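How to Set Up Your First Affiliate Links and Check That They Track

By Keabetswe Mkhize
Last updated August 19, 2021

Many people join an affiliate program, paste one link in an old article and then wait. After some weeks the report still shows zero, and they do not know if the readers did not click, or clicked and did not buy, or if the link was broken from the first day. I was in this situation with my own small site about home organizing, so I write this tutorial for people who have a blog or a simple website and want to do the technical part correctly.

I will use the Kollumier dashboard for the steps because I know it best. The menus in other networks have different names, but the work is almost the same.

What you need before you start

You need a website which is already online, with a few articles on it. Most merchants look at the site before they approve you, and an empty site is usually refused. You also need an email address on your own domain, if possible. With a free address my first application waited a long time, and I had to write to the support to ask about it.

Please prepare also your tax information and your bank details. You can skip them during the registration, but then you will have to come back to them before the first payment.

Step 1. Register and add your site

Open the registration form and choose "Publisher". Write the address of your site exactly as it appears in the browser, with or without www. This looks like a small thing, but in my account the verification failed two times until I wrote it in the same way.

In the field "How do you promote" be concrete. "I write articles about storage and laundry and I send a newsletter in February and in the fall" is a better answer than "content marketing". The person who reads it has many applications and wants to understand quickly what you do.

Then verify the site. Kollumier gives you a short line of code to put in the header of your home page. If you use a site builder, look for a setting with a name like "Custom code" or "Header scripts". Save, publish, return to the dashboard and press "Check now". If it is not found, clear the cache of your site and try again.

Step 2. Choose one merchant

It is tempting to apply to everybody. I applied to 93 merchants in my first month, and I could not even read all the terms. Start with one or two which sell something your readers already ask you about.

For each merchant, read these points in the program page:

Commission: is it a percentage of the sale or a fixed amount?
Cookie period: how many days after the click will a sale still count for you?
Excluded products: gift cards and sale items are often excluded.
Lock period: how long does the commission stay "pending" before it is confirmed?
Allowed methods: can you use the links in email, in social posts, in paid ads?

The last point is important. Grirnance, for example, sells drawer inserts and boxes, and they do not permit links in newsletters. I discovered this only after I had sent one. They were polite, but the commissions from that week were removed.

Copy the terms into a document of your own and write the date when you copied them. Merchants change their terms, and the message about the change is easy to miss among the promotional mails.

Step 3. Create the link

In the dashboard go to "Links" and then "Create deep link". A deep link goes directly to one product or category, and it works much better than a link to the home page of the shop. When a reader has just finished a paragraph on shelf dividers, she wants to see shelf dividers.

Open the product page of the merchant in another tab and copy the address. If there is a question mark in the address, look at what comes after it. Sometimes this part is necessary for the page, and sometimes it is only tracking from your own search. Remove it, load the page again, and if the same product opens you can use the short version. Paste it into the tool and press "Generate".

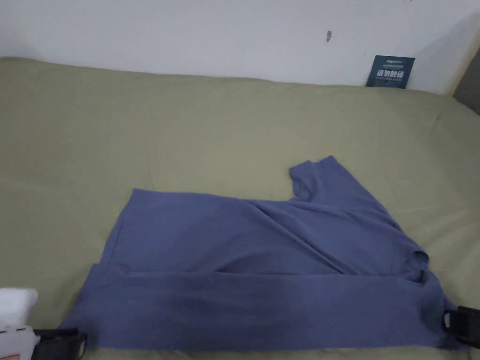 Now fill in the field "Sub ID". Many beginners leave it empty, and I think this is the biggest mistake in the whole process. The sub ID is a label which you choose yourself. It does not change anything for the reader, but it comes back to you in the report next to every click and every sale. Without it you see that you had sales, but you cannot see which article brought them.

I use a simple pattern: name of the article, place of the link, all in lowercase letters with hyphens. For example:

closet-guide-top
closet-guide-table
small-hallway-end

Do not put spaces or special characters in it. In Kollumier a space cuts the label, and everything after it is lost. Do not put names or emails of your readers in it either, this is forbidden in all the networks I know.

Step 4. Put the link in the article

Paste the link on words which say where it goes. "See the drawer inserts at Grirnance" is good. "Click here" tells the reader nothing, and people who use a screen reader have a hard time with it.

In the settings of the link, add the attribute rel="sponsored". Search engines ask for this on paid links. In many editors there is a checkbox for it; in others you must open the code view and write it by hand.

How many links should one article have? I keep it at 3 or 4 in a long article. When I tried with more, the number of clicks stayed the same and only spread over more places.

You also have to tell the readers that you may earn a commission. Put the sentence before the first affiliate link, in normal size and normal color. Mine is: "Some links in this article are affiliate links. If you buy through them I receive a commission, and the price for you stays the same." A separate page in the footer is nice to have, but it is not sufficient alone.

Step 5. Test it

First ask if testing is permitted. Clicking your own link to see if it opens is normally fine. Buying through your own link is forbidden in most programs, and your account can be closed for it.

Make the test in this way:

Open a private window in your browser and turn off the ad blocker.
Go to your article and click the link.
Check that the correct product page opens, and not an error or the home page.
Look at the address bar. There should be some extra text at the end, which contains your publisher number.
Wait, then open "Reports" and "Clicks" in the dashboard and search for your sub ID.

In Kollumier the clicks are visible after 5 minutes, but at Hukach, the other network I use, they come only the next morning. So do not panic if the report is empty in the first hour.

Repeat the test on a phone. Some shops have an app, and the link may open the app and lose the tracking on the way. El Ouafi had this problem for a long time. When I wrote to them, they gave me a different type of link for mobile – it was available the whole time, but hidden under "Advanced".

If the click does not appear

Look first at your own site. Plugins that shorten or "clean" the links can remove the publisher number. Turn them off one after the other and test again each time. A cookie banner can also block the tracking script if you use the automatic links of the network.

If the link works but sales are missing, collect the information before you write to the support: the date of the click, the sub ID, the order number if a reader gave it to you, and the name of the merchant. With these details I usually received an answer in one message. Without them there were many messages back and forth.

Checking the links later

Products disappear and shops change their addresses. Once a month I open the click report, sort it by article and visit the links with the most clicks. When a product is gone, I change the link to the category page until I find a replacement. For the whole site I use a free link checker, but be careful: it makes a click on every affiliate link, and over 90 clicks in one minute from one computer can look like fraud. In most checkers you can exclude the domain of the network.

Keep also a simple table with the article, the merchant, the sub ID and the date of the last check. I started mine too late, and it took me a full weekend to find all the old links that still had no label.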